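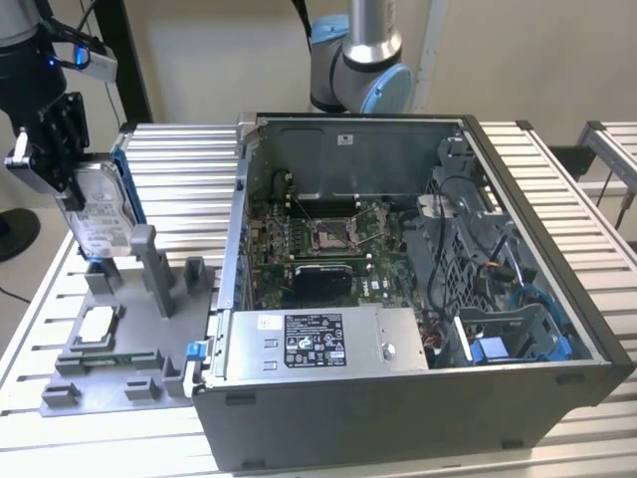

Desktop tower opened for component work on the slatted aluminum bench.

Slatted Bench and Parts Tray, Hardware Service Room, Wukmont Technical Center

The slatted bench is available to enrolled students and staff for the repair and teardown of desktop computers. Its aluminum surface accepts a full tower laid on its side, so that the motherboard, power supply and drive cage can be reached from above once the side panel has been removed.

A gray 3D-printed tray is kept with the bench. It has raised posts, rectangular pockets and low stops along the front and side edges. Replacement trays are printed on site and may be ordered through the service desk under part number Skidell 433.

Computers used on the bench are retired office units, including Dell desktops. Hard drives of the 3.5-inch size are supplied with blue carrier rails. Rails must stay with the drive when it is returned to storage.

Conditions of use

Power cords must be disconnected before a case is opened. Power supply units are not to be opened under any circumstances. Where a processor has been taken out, the socket must be kept free of tools and loose screws. Data cables are to be unplugged by the connector and never pulled by the wire.

Reservations

The bench is located in Room 67 and may be reserved for up to 2 sessions per person in each teaching period. Requests should be addressed to Macarena Tapia, Equipment Services. Questions on replacement parts are handled by Abdul-Rahman Annan. Users from the Trillville campus must present a signed safety form at their first session.

Page last revised 9 May 2022.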